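Project report, Everyday Objects and Storage unit
Group Tierney, Bresmont campus
Mar 3, 2020

## 1. What we wanted to find out

Our project is about small things that end up on a shared table. In the Drelska study room people leave glue sticks, tools, puzzles and other loose items out after they finish working. We wanted to know if a plain plate works as a drop spot for these things, and which kinds of items suit it.

We picked a plate over a box because it is open from all sides and you can see what is on it. A box hides what is at the bottom, and people stop looking in it. The plate is round and light blue with a raised rim, and the table is light wood, so it stands out well enough to find.

## 2. Choosing the items

We started with glue sticks. They are light, they get lost easily, and they roll. We wanted to see how they would lie on a flat surface with a low rim. Laid diagonally, side by side, 2 of them leave a good part of the plate free.

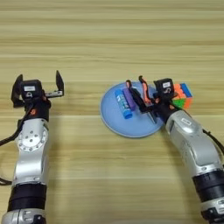 ## 3. Mixed items on one plate

After the glue sticks we moved on to items that do not match in shape. This was the harder part. Our list included pliers, a rectangular block and a Rubik's cube. Pliers take up more space than their weight suggests, mostly because the handles spread. A block is easy to place but it pushes the other things toward the rim.
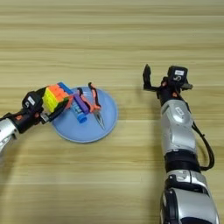
We wrote down a simple rule for the order: long items first, then blocks, then the cube. Our group did not agree on this at first. One of us wanted to put the cube in the middle and build around it. We tried both on paper and kept the first version — it left more room for the handles.

We also made a budget. The limit for the unit was 1,000 points and we used 585 of them, mostly on time in the study room. The plate came from the Tova supply shelf and cost us nothing.

## 4. The cube

The cube got its own section because it caused the most discussion. It is a normal three-by-three puzzle, scrambled, with bright colors on its sides. It does not roll, so it can also sit straight on the table without a plate. That raises the question of whether it needs a drop spot at all.

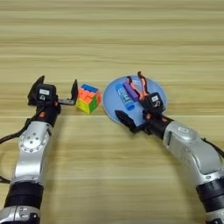
We asked other students where they would look for a puzzle if they wanted to use it on a break. We got 19 answers. Most said "on the table," and only a few named a shelf or a drawer. We took this to mean that the cube can stay out, as long as it is kept to one side and does not get in the way of writing.

There was one problem with our question. It did not say which table, and the study room has more than one. We would word it differently next time.

## 5. Limits and next steps

We only looked at one plate size. A bigger plate might hold more, but it would also take up space people need for laptops. We plan to test a tray with a higher rim in May, and to add pens and tape to the list. 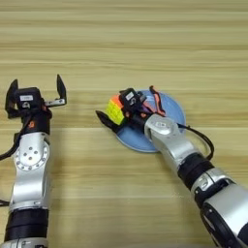 Page 4

## 6. Notes for the next group

Keep the list of items short. Ask for the plate early, as the Tova shelf is shared with other classes. Write the order of the items on a card and leave it on the table. Our own card is in the project folder, along with the survey sheet and the point budget.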